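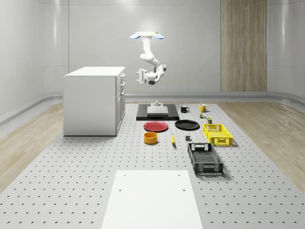

Purnier Household Words is a word list for people who label things at home and in small workshops: drawers, shelves, jars, boxes of screws. It holds 3,468 entries, each with a plain English name, a plural, up to four other names in use, and a short note on where the word is heard. A pegboard, for instance, is a flat board with a grid of evenly spaced small round holes, as on the light grey table top, and the list gives it under "pegboard" with "peg board" and "perforated board" as other names. Entries are in British spelling. American forms are kept in the other-names column where we have them.

Status

This is the March release. It replaces the earlier one, which had 1,341 entries and no plurals. If you built anything on the old file, note that the column called "alt" is now "other_names" and that the separator inside it is a semicolon.

What is in the folder

words.csv - the main list, one entry per line, UTF-8
regions.csv - short codes for the regions used in the notes
removed.txt - 177 words taken out since the last release, with the reason for each
changes.txt - what changed and when

Columns in words.csv

id - a number that never changes, even if the word does
name - the main form, lower case
plural - left blank for words such as "twine"
other_names - separated by semicolons
room - kitchen, workshop, shed, bathroom, office or any
note - free text, one or two sentences

Where the words come from

Over 3,000 of the entries were typed up from the card index kept for the Tavirell tool library. The rest were sent in by readers of the Issa newsletter or added by hand while checking. Brand names were left out, apart from a few that people now use as ordinary words.

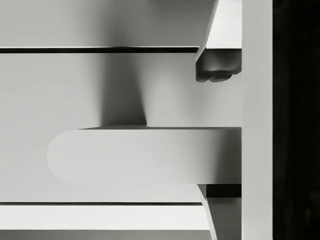 Pale grey panels with dark seams between them.

"Panel" and "seam" were two of the harder words to settle. Both are used for wood, metal and cloth, and people in different trades mean different things by them. We gave each one entry per trade and linked them in the note.

Known problems

The shed words are thin, and garden tools are mostly missing. Some region codes were guessed from a postmark and are marked with a question mark. "Press" meaning a cupboard still sits in the workshop section and should move. Sorting by name puts "T-square" in an odd place in some spreadsheet programs.

Using it

The list is free to copy, print and change. Please keep the id column if you pass it on. The Onano label sheet reads words.csv as it stands - no conversion needed.

Corrections

Send them to Kamlesh Khurana with the id and the new wording. Put one correction on each line.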